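Category: Calls & Openings > Standards and Safety
6 August 2023 | By the Talpur working group

Talpur wants 10 people to help write the handling rules for robots that pack and unpack other people's bags. You would think such rules existed. So did we, until March, when we asked to see them.

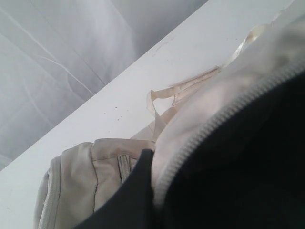 Vol. 4, No. 7

Zippers, straps and soft cloth are where most of our draft clauses go to die. The current text says a gripper must "respect the fastening," a phrase that sounded fine at the meeting. You will help replace it with something a technician could test before lunch.

Sessions run 60 minutes, once a week, at the Zerkska building. No engineering degree needed. Airport, hotel and laundry experience counts double, as does a habit of reading labels.
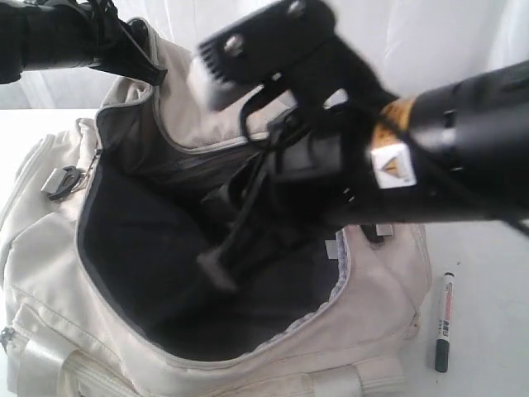

Clause four is the one we argue over most: what must be marked on the machine, and what must be cleared from the table before it moves. A yellow-and-black hazard triangle on the arm is a good start — it says nothing about the marker pen lying beside the bag. Bring opinions.

Pay is modest and lunch is by Cakex. Write to the Tamia desk with one paragraph on a rule you have broken.

Comments (3)

packrat: Only one rule?

M: is lunch also modest

duffelhead: Applied. Sent two paragraphs, so that's my rule.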